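Notebook, January
Sourdough side project, flour comparison, second round

Picked up where the December pages stop. The starter had been in the fridge over the break and smelled strongly of vinegar when I opened the jar. Gave it two feeds on the bench, twelve hours apart, before using any of it. It doubled on the second feed, so I went ahead.

Flours this time: the Drudari bread flour we always buy, and the Bemier stone-ground, which came in a paper sack with no protein figure on it. I wrote to the mill last month asking for one and have had no reply. Until they answer I'm treating it as a weak flour.

Mixed both doughs at 9:15. Same water, same salt, same starter. The Bemier drank the water much faster and felt stiff for the first half hour, then went slack. The Drudari behaved as usual. Dough temperature was a bit low in both, which I put down to the tap water – the building is cold before ten and I forgot to warm it.

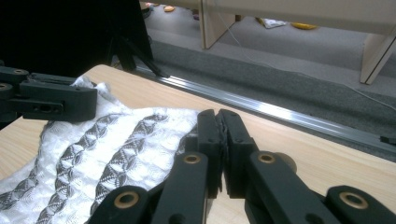
Folded both at 10:00 and again at 10:45. The Bemier tore on the second fold, so I left out the third and only did it for the Drudari. That makes the comparison less clean than I wanted. Next time either fold both three times or stop at two for both.

Total dough weight came to 1478 grams on the Juhl scale. The recipe adds up to a little more than that, and the rest is what stuck to the bowls and my hands. The Juhl drifts by 2 grams if it is left on for long, so I zeroed it before each weighing. Whoever has the spare battery for it, please put it back in the drawer.

Bulk rise ended at 2:30 in the afternoon for the Bemier and 3:20 for the Drudari. I went by volume in the straight-sided tubs, not by the clock. Both were shaped, put in baskets and left in the fridge overnight.

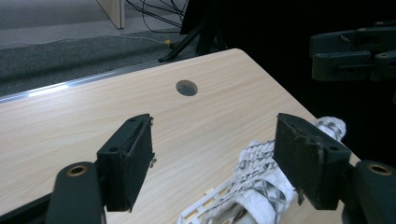 Should the whole-grain dough come out of bulk earlier than the white one?
In this batch it had to, by 50 minutes. The bran seems to speed things up, and the dough gets sticky and hard to shape if it is left until it looks as full as the white.

Baked the next morning, straight from the fridge. Oven was the old Gellus, which runs hot at the back. Lid on for 20 minutes, then lid off for some 25 more, turning the pots once. The Drudari loaf opened well along the cut. The Bemier spread sideways and stayed low, but the crust had better color and the smell was much stronger – more like malt.

Cut both after lunch. Crumb in the Drudari was even, a few large holes near the top. The Bemier was tight and slightly gummy at the base, so it probably wanted another five minutes. Flavor goes to the Bemier by a wide margin.
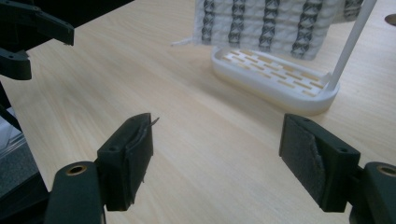

For next round

Blend the two flours, 44 percent Bemier to start, and go up from there if it holds its shape.
Warm the water.
Keep the number of folds the same for both tubs.
Check the oven with the loose thermometer before loading.
Write to the mill again about protein.
Starter is back in the fridge, fed, top shelf. Please don't move it to the door.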